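Home Helper Wanted, Mornings, for Bedrooms, Folding and Linen

Tenden is a small housekeeping service, and we have been looking after people's homes for long enough that some of our customers' children now call us about their own apartments. We are looking for 2 more people to join us from March, and we would love to hear from you if you like a well-made bed and don't mind a basket of somebody else's socks.

Most of our customers don't need a deep clean. They need a hand with the things that pile up: the clothes that live on the chair, the comforter that never quite goes back where it was, the drawer that won't close over what's in it. Many are older, or have a new baby, or work odd hours, and a calm bedroom at the end of the day means a great deal to them (they tell us so all the time, and it is lovely to hear).

What you would be doing

Making beds, which covers everything from plain sheets to big plush blankets and comforters that take a bit of wrestling.
Folding and putting away clothes. We fold to the customer's own drawers and shelves, so you'll ask first how they like it done. Jackets and anything with snaps or a ribbed hem get folded so the trim isn't crushed.
Changing pillowcases and airing pillows.
Tidying the tops of nightstands. We leave the drawers alone unless the customer has asked.
Carrying laundry to the machine and back, and hanging what needs hanging.

There is no window washing and no moving of heavy furniture. If a mattress needs turning we send two people.

Who we're hoping for

You don't need to have done this for pay before. Iara Farías, who will train you, came to us after years of running her own busy household and had never had a cleaning job in her life. What matters to us is that you are gentle with people's belongings, that you can be on time for a 9 a.m. start, and that you can keep a private home private. You should be comfortable bending and lifting a full laundry basket. A driver's license helps for the Godoy side of town, but the rest of our homes are on the bus line.

Hours and pay

Mornings, 9 to 1, with the chance of afternoons if you want them. We currently visit 59 homes, and you would have your own regular ones, so you get to know the people and they get to know you. Starting pay for full-time hours is $3,336 a month, and mornings only is worked out from the same rate. You are paid for the travel between homes and for your training, which takes 7 days, the first few of them alongside Iara or Sepehr.

How to apply

Please don't worry about a fancy résumé. A short letter is plenty, or stop by the office on Bornska Street any morning before noon and ask for me. Tell us a little about yourself, which hours suit you, and whether cats or dogs would be a problem, as we have quite a few of both among our customers!

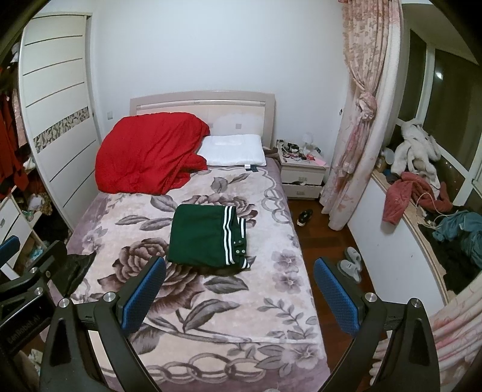
Jean Tosh

Everyone who comes in will be asked to fold a few things with us, a shirt and a snap-front top much like the green one on the rose blanket, and to help make up a bed. It takes maybe twenty minutes and there's coffee. We answer every letter, and if we can't offer you a place this time we'll gladly keep your name for the fall.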